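Clernitz house -- bedding and clothes, progress to end October

To: Grestico fund, small grants desk
From: Balogun Household Support

Quick one this time, the full figures come with the next report.

Where we are. Sorting is done on the upper floor. 53 bundles folded, labeled and on shelves. Ground floor started, 3 rooms left. The back bedroom took longer than planned, mostly the closet, which was fuller than the first visit suggested. Heating in there still off so everyone works in coats and gloves, slow going with small buttons and zips.

Spent so far: 700 on shelving, storage bags and the wash runs to Nirkley. Receipts are in the shared folder. One from the laundry is missing, have asked for a copy.

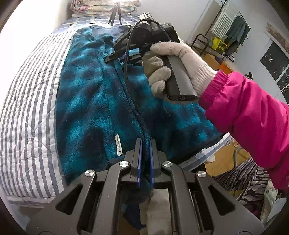 Fleeces and other thick items are the main job right now. They don't stack well -- fold them the usual way and the pile slides over by the next morning. So we changed the method. Lay flat on the bed first, full length, find the center seam and lift the fold from there. The teal and navy one was handled that way, stretched out over the bedding and picked up at the seam. Small sewn-in labels like the white one on it get checked before anything goes in a wash bag, becuase the care instructions decide which run it goes on. Anything with no label goes on the cool wash.

Bedding. Quilted covers are a seperate line in the budget and will stay that way. They fill a machine on their own and the Nirkley laundry charges by load. Sheets are fine, no change from last report. Striped and plain covers now kept on different shelves, residents asked for this.

Problems. Shelf brackets in the hall closet came in the wrong size, 6 of them, sent back. Replacement promised, no date yet. Until then the winter stuff stays in bags on the landing.

Next: finish ground floor, get brackets up, move winter bags off the landing. Then a walk round with the residents to see if they can find their own things without asking.

Need from you -- ok to move what is left on the shelving line over to laundry. Small amount, but the wash runs are going over. A yes by email is enough.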